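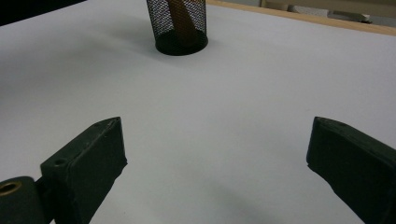 *A black mesh pencil cup on a white tabletop.*

So Draltivine finally has a release window, and it's May! I've been poking at the preview build every evening since it landed in my inbox, and I have a lot of feelings about it, most of them good and one of them about ladders.

If you missed the first trailer, it's a stealth game from Zonisholm, the small studio that made Moladlow (the one with the lighthouse, which I still haven't finished). You play a burglar named Niazi who gets hired to put things back. Somebody else stole them, the owners haven't noticed yet, and you have until breakfast to sneak the painting or the teapot or the very loud parrot onto its proper shelf.

It plays like a heist running in reverse, and I love it. You start each night with full pockets, so you're slow and clanky for the first ten minutes, and then you get lighter and quicker with every item you drop off. By the end I was hopping over garden walls like I owned the street.

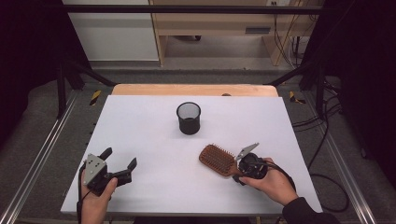

**Danish Virk**

The full game will have 50 houses, and the preview lets you into 2 of them. The first is a tidy little townhouse that teaches you the basics. The second is a huge hotel with 128 rooms, and yes, you can go in every single one. I spent a whole night stuck in the laundry because a guard decided to eat his sandwich right outside the door. He has a schedule, they all do, and you can read it off the staff board if you find the office early enough.

Now, the ladders. Getting onto one is fine. Getting off at the top is a coin toss, and twice I stepped neatly into thin air with a grandfather clock on my back. Zonisholm's patch notes list 300 fixes since the last build and ladders come up a lot, so I'm hopeful — but I'd still save before you climb anything.

The other news is that there's a two-player mode coming, though not at launch. One of you carries and the other keeps a lookout from across the road with a pair of binoculars and a whistle. The studio says it'll be a free update later on. No word on a console version yet, and the store page only lists PC for now.

The preview stays up until the end of the month, and your save carries over to the full game. If you get the parrot home without waking the cook, please tell me how in the comments. I've tried the cracker trick and he just gets louder.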